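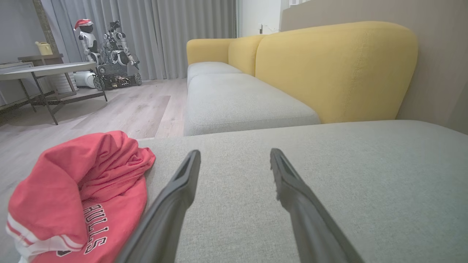
How to check a private student loan offer before you sign

Lenders who advertise to students are very good at making a loan look like a form you fill in on the way to something nicer. I have read a lot of these offers and I trust the front page of none of them. What follows is how I go through one. It takes an evening, and you need the full agreement, which you may have to ask for twice.

Step 1. Get the whole agreement

The summary you are shown online is an advert with numbers in it. Ask for the agreement itself, with the schedule of charges attached. When Raíssa Holanda was comparing Rowlands and Estano for her master's, Rowlands sent the document the same day and Estano sent a link to a repayment calculator. She asked again and got it. A lender that won't send it before you apply can be crossed off.

Step 2. Find the rate you would pay

"From" is the word to look for. A rate quoted as "from" anything is the rate for the best applicants, and a student with a part-time job and a thin credit record is seldom one of them. Ask for your own rate in writing, and ask whether getting it leaves a mark on your credit file. Then see if it is fixed or variable. If it is variable, find the clause that says what it follows and whether there is a ceiling. Some agreements say the lender may change the rate "to reflect market conditions", and I would want that explained before I signed anything.

Step 3. Look at the payment holiday

Most of these loans let you pay nothing while you study, with another 6 months after you finish. Interest usually carries on all the same. What you need to know is whether it gets added to the balance, and how often. If it is added monthly, you are paying interest on interest before you have had a single wage. Ask for the balance on the day repayments start, in pounds. If the person on the phone can't give it to you, ask for someone who can.

Step 4. Work out the total

Take the monthly payment and multiply it by the number of payments. On a five-year loan that is 60. Add any set-up fee, and check whether the fee is taken out of the money you receive. Now subtract what you borrowed. The answer is the price of the loan, and it is the only figure I use to compare one lender with another. A lower monthly payment very often means a longer loan and a bigger total.

Step 5. Read the part about the guarantor

If a parent is signing too, they should read the agreement themselves. Emerson Guerra signed for his daughter's loan with Enico believing he could come off it after 2 years of good payments. The clause said he could apply to. Those are different things, and the decision was the lender's.

Step 6. Be wary of cashback

Ument had an offer of money back on loans over £1,000. Fine, if you needed that much anyway. Borrowing more to qualify for it seldom pays, so run Step 4 with and without the extra.

Keep a copy of everything, including the web page with the offer on it. Pages change.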